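Why Does Ice Float?

Drop a rock in a bucket of water and it sinks. Drop in a coin, a spoon or your brother's favourite marble, and down they all go. Now drop in a lump of ice. It bobs about on top like it owns the place.

You have probably seen this so often that it seems perfectly normal. It is deeply odd. Most stuff shrinks a little when it goes from liquid to solid, so the solid bit is heavier for its size and sinks. Candle wax does it. Butter does it. Water was apparently away that day.

Everything in your drink is made of tiny bits called molecules, far too small to see, even if you squash your nose against the glass. In liquid water the molecules shove past each other like kids at the tuckshop. They're packed in fairly close and they never stay put.

When water gets cold enough to freeze (that's zero degrees, if you're taking notes), the molecules stop shoving and hold on to their neighbours. Each one likes to keep its neighbours at arm's length, so they line up in a pattern full of six-sided gaps. Same molecules, same weight, but spread over more room. If you froze 100 millilitres of water you'd end up with nearly 109 millilitres of ice.

So a chunk of ice weighs less than the same-sized chunk of water, and it floats. Only just, mind you. Most of an ice cube sits under the surface, with a little bit poking out the top. Icebergs are the same, which has been bad news for ships.

Try it yourself

You'll need a tumbler, some ice cubes, cold water and a texta.

Fill the tumbler with ice first. Leave the water out for now and have a look at the cubes sitting in a heap on the bottom. Ice can't float in air, however much you encourage it.
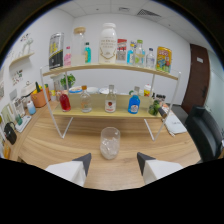 Now pour the water in slowly until the cubes lift off. Mark the water level on the outside of the glass with your texta, then go and do something else for a while. Cleaning your room has been suggested, though not by anyone under 22.

Before you come back, make a guess. When all the ice has melted, will the water be above your line, below it, or in the same spot?

Most people say above. Grown-ups say it with great confidence. But the water should be right on the line, because the melted ice takes up exactly the space its underwater part was already taking up. If it's a bit off, check whether somebody had a sip.

One last thing: don't put a full glass bottle of water in the freezer to see what happens. The ice needs that extra room, and it will break the bottle to get it. Guess who'll be picking bits of glass out of the frozen peas.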